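4. The Braltberg booth: setup, upkeep and repair

4.1 What the booth is

One booth, one handheld gripper, one table. Everything in Section 3 was collected in it. We describe the setup at some length as most of the lost data was lost to small mechanical faults, and very little of it to the operators or the tasks.

The handheld unit is a parallel-jaw gripper with a wide-angle camera looking down over the fingers. Each side carries a mounting plate with a square fiducial tag, and the jaw opening is read from the distance between the two tags in the image. No encoder on the jaw. So the tags, the plates they sit on and the camera form one measuring chain, and anything that works loose in that chain shows up as a wrong opening width. A wrong width is hard to spot in a replay. The gripper still opens and closes at the right moments, it just doesn't quite reach the object.

The surroundings are plain on purpose. Wooden table, black curtain fabric on the walls, light from overhead. Foam letters are fixed to the back curtain and give the visual tracking something with colour and edges, since the fabric alone gives it next to nothing. We tried the curtain bare for one morning and the position estimate wandered whenever the operator held still near the back of the table. Letters went up the same afternoon and have stayed up.

4.2 Setting up from cold

Shu-fen Su wrote the first version of this routine and it has been cut down twice. What is left is the part people really follow.

Curtain first. It is clipped along the top hem and the clips creep. If a panel has dropped, take the clip off and put it back on, don't tug the fabric from below. Tugging moves the letters and the stored map is then wrong. A sagging seam between two panels matters more than wrinkles in the middle of one. Wrinkles we leave alone.

Then the table. Mats down, edges flat. The black mat in the middle is where most of the tasks start, and a lifted edge will catch a finger tip on a low approach. Wipe the mat with a dry cloth only. Spray cleaner left a shine on it for the rest of the day, and the shine moved with the light in a way the tracker did not like at all.

Then the light. Overhead light on before the camera, always. Exposure is locked at the start of a session. If the camera comes up in a dim booth, it locks to that, and the tags wash out to white as soon as the light is on. Chia-jung Fang lost a whole session to this in September. The white border of the tag bled into the black pattern and the detector dropped one tag in every second frame or so.

Then the gripper itself. Open fully, close fully, open again, watching the width trace on the laptop. The closed value should come back to where it was at the end of the last session. If it doesn't, stop and go to 4.4. Do not recalibrate to make the number look right. We did this early on, more than once, and what it does is hide a loose plate under a fresh offset until the plate moves again.

Last, a slow sweep over the empty table and back to the start position. The loop should close. If it doesn't, check the curtain again before anything else.

4.3 Routine care

Fingers. Black, soft, with a fine ribbed gripping surface. The ribs fill up with dust and whatever comes off the objects. Cardboard is worst. We clean them with lint-free cloth and a little isopropyl, along the ribs, then let them stand. Cleaning across the ribs pushes the dirt into the root of the rib and it stays there. A finger that has lost its grip usually just needs cleaning, so clean before swapping.

We swap fingers as a pair, every 200 episodes, even if one side looks fine. Wear is uneven (right-handed operators lean on one side) and a new finger against an old one closes off centre. The tags then report the correct width, but the middle of the grasp is not where the camera model thinks it is. Spares come from Skukard. The first batch we got was slightly harder than what we had been using and we kept the two batches apart from then on; mixing them gave the same off-centre closing as mixing old and new.

Orange parts. The translucent orange pieces behind the fingers are the bit people forget. Check for whitening or fine cracks, best done with a torch behind them. They're printed for us by the workshop at Joketcombe and the replacement takes longer to arrive than any other part, so keep spares in the drawer. We ran out once. Collection stopped for the best part of a week.

Screws. The plates have a lot of small countersunk screws and no single one of them is critical, which is exactly why they get neglected. Wai-kit Liao put a thin paint line across each head and onto the plate. If the line is broken the screw has turned. A look takes seconds. Before the paint lines we were checking with a driver, and the checking was itself wearing the heads out, particuarly on the side nearest the operator's thumb.

Tags. Flat, clean, unscratched. Matt print only. Do not wipe with alcohol, the black smears. A lifting corner gets the tag replaced, not pressed back down. Pressed-down corners lift again within the session and by then there is an episode count to throw away.

Lens. Blower, then cloth. Log it if the lens was touched. A fingerprint near the rim of such a wide view does more harm than one in the centre: the tags sit low in the image, close to the rim, and the softening lands right on them.

4.4 Faults and repairs

We recorded 2488 episodes in the booth. 1781 passed the checks and went into training. The rest were rejected, and we went back over the rejected ones with the maintenance log open alongside. Five kinds of fault turned up again and again. In no strict order:

Loose plate. Shows as a step in the closed width, usually after the gripper has been knocked or put down hard. Find the broken paint line, back the screw right out, clean the hole, refit with a small drop of low-strength threadlock. New paint line once set. Recalibrate after, never before. Episodes between the last good closed value and the repair are dropped, all of them. Chun-hung Lu tried correcting them afterwards by subtracting the step and it worked for some and not others, as the plate had been shifting inside the episode too. Not worth the time.

Tag dropout. Light, print or lens, in that order. Nearly always light. A sleeve hanging over one side will do it as well, operators now roll sleeves up.

Sticky jaw. Closing is smooth and opening hangs for a moment. Dirt in the slide. Strip, brush, one thin wipe of dry lubricant, reassemble. Oil is a mistake. It picks up dust and the jaw is worse within days. After a strip the closed width will have moved by a little and recalibration is expected.

Cracked orange part. Seen as a slow drift in how far the fingers bend under load, with a perfectly normal width trace. This one was found late. Thaís Macedo noticed that grasps on the stiff test block looked softer in the video than they had at the start of the project, and put a torch behind the parts. Crack at the root on one side. There is no repair, glue makes the part stiff and the two sides no longer match. Replace both.

Curtain shift. A panel slips, letters move with it, the map no longer fits. Tracking does not fail outright, it jumps. Reclip the panel, redo the sweep, make a new map and note the time. Old and new maps are not to be merged. The Ledesma logging script now refuses to start an episode if the sweep has not closed, and this has caught most of them at the door.

One thing that was not on the list and should of been from the start: the cable. A tight cable pulls the wrist round gently and operators compensate without noticing. Leave slack. Tape it at the elbow and nowhere lower.

4.5 Handover between operators

The log is a paper sheet on a clipboard. We had a form on the laptop, people skipped it. On paper: closed width at start and end, any part touched, any paint line broken, curtain reclipped yes/no, initials. Free text at the bottom. The free text has been the more useful half. "Feels gritty" was written down two sessions before the width trace showed anything at all.

The outgoing operator leaves the gripper open. Stored closed, the fingers press on each other and take a set at the tips, and the next session's closed value is off for the first while. The incoming operator does the open-close-open check in person, whatever the sheet says.

The working view through the gripper's own camera is given in Figure 4. With the jaws open, both tags are in sight low in the image, one to each side, and the lettered curtain fills much of the view beyond the table. This is the position we use to judge exposure before a session: if the tag borders are crisp and the letters still read clearly against the fabric, leave the settings as they are.

Figure 4. Booth from the handheld gripper, jaws open over the table. Tags on the left and right mounting plates; foam letters on the back curtain.

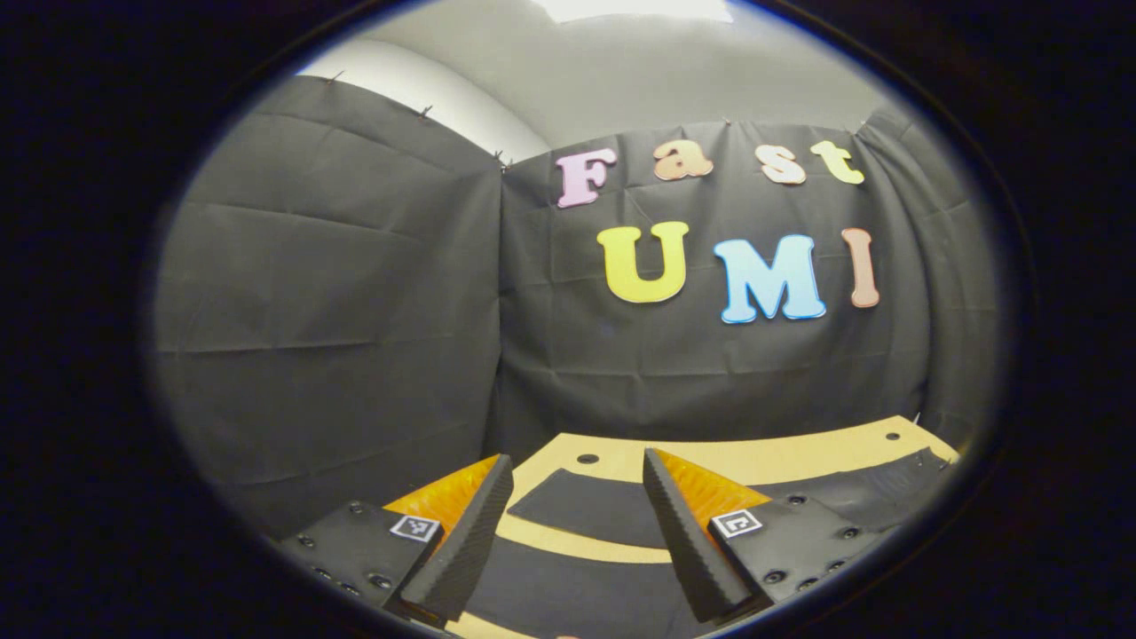

Exposure stays locked until the sheet is signed off. If it has to be changed part way, close the session, start a new one and do the sweep again, even when the change is small. The two halves are then logged as seperate sessions and calibrated on their own.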